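Dromthorpe votes again in August and the mayor is running, conviction and all. Fine, the law lets him. Should it?

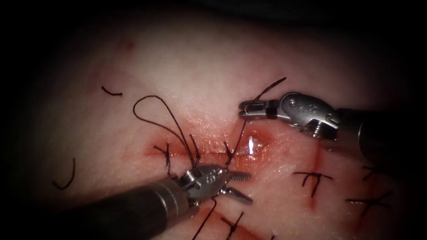 A suspended sentence is still a sentence. 18 months, for steering the Skarker contract. Voters got 2 lines about it in the offical guide.

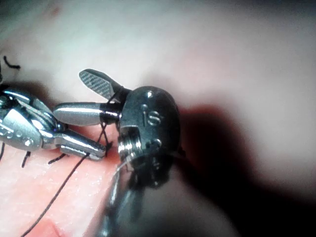 Instrument and black suture thread over a synthetic tissue pad.

Ban him? No. Print the verdict on the ballot. Cheap, fair, done.
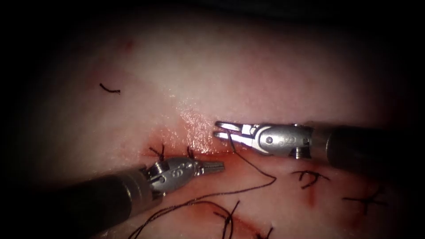

Harsh Dwivedi disagrees: a ballot is no place for a rap sheet, and courts get things wrong.

Sure. So print the appeal too. Up to 600 votes decide this thing, and teh council just shrugs.

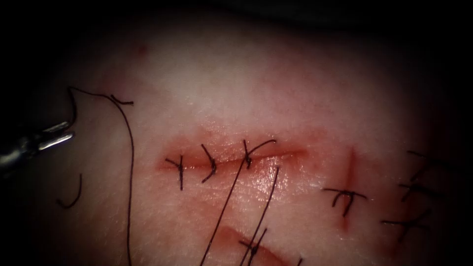
Curved needle, practice pad.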